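Workshop notebook, October 2024
Folding wheelchair, blue canvas, Rulholm job

Chair came over from Siriwan with the usual note pinned to it, this time saying "pulls left, hard to fold." Yupin Meesuk signed it in. No parts ordered yet. I had most of the afternoon, so I did the full check and not only the two things on the note.

Pulling to the left first. Rolled it down the corridor on the flat and let go at the door. It drifts to the left wall every time, loaded or empty. Tire pressures were the obvious thing and the left rear was soft. Pumped both rears to match and tried again. Better, still drifts. Left front caster has hair and thread wound round the axle, a lot of it. Took the wheel out, cut the thread off with the small hook blade, wiped the axle, put it back with the same washers in the same order. Right caster was nearly as bad so it got the same. After that it ran straight for the length of the corridor with a 13 kg weight on the seat. Did not try it with a person in it. Kulap can do that tomorrow, she is better at feeling a small drift than I am.

Folding. The cross brace is stiff in the last part of the travel. Center bolt was too tight, somebody has had a wrench on it before and gone past where it should be. Backed it off until the two tubes moved freely with no side play, new lock nut. The old nut had no grip left in the insert and went in the scrap tin. A bit of dry lube on the seat rail ends where they drop into the guides. Folds with one hand pulling up on the seat now. Opened and closed it 2 times after tightening everything and the brace stayed quiet.

Rear wheels. Spun each with the chair up on blocks. Right one true. Left one has a slight wobble, a couple of loose spokes on the same side. Nipped them up a quarter turn each and left it at that. If it comes back I would sooner rebuild the wheel than keep chasing it. Push rims both solid, no sharp spots when I ran a cloth round them.

Brakes. Left holds. Right was slipping, moved the clamp forward a few millimeters and it bites now. This was done after pumping the tires, which is the order we agreed on after the Wident chairs, where we set brakes against soft tires and had to do the lot again.

Upholstery. Back canvas is sound, the rivets are all tight and the slit pocket has no torn stitching. Seat sling has some sag and is fine for now. Gave both a wipe with mild soap. Please do not use the Itau spray on canvas, it left a white mark on the last one and I could not get it out.

Grips. Twisted both hard by hand. They do not turn on the handles. Glue not needed.

Parts used: one lock nut, dry lube. Time on the job, most of an afternoon. Cost sheet says 500 for a service of this kind and I have put it down as that. If the left wheel has to be rebuilt it goes to 1900 and Rulholm should be asked first.

Still to do
Kulap Ratanaporn to ride test, flat corridor and the ramp.
Check left tire again in the morning for a slow leak. I listened round the valve and heard nothing, but the shop was noisy.
Order more lock nuts of that size, the drawer is nearly out.
Write the service date on a tag and tie it to the frame under the seat. The sticky labels come off when the frame gets washed.

Also for whoever does the next one: open the chair by pushing down on the seat rails with flat palms, fingers inward. I pinched two fingers between the rail and the guide again today. Once it is open, push the rails down until they are fully seated before putting any weight on it, then set both brakes.

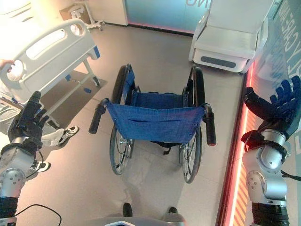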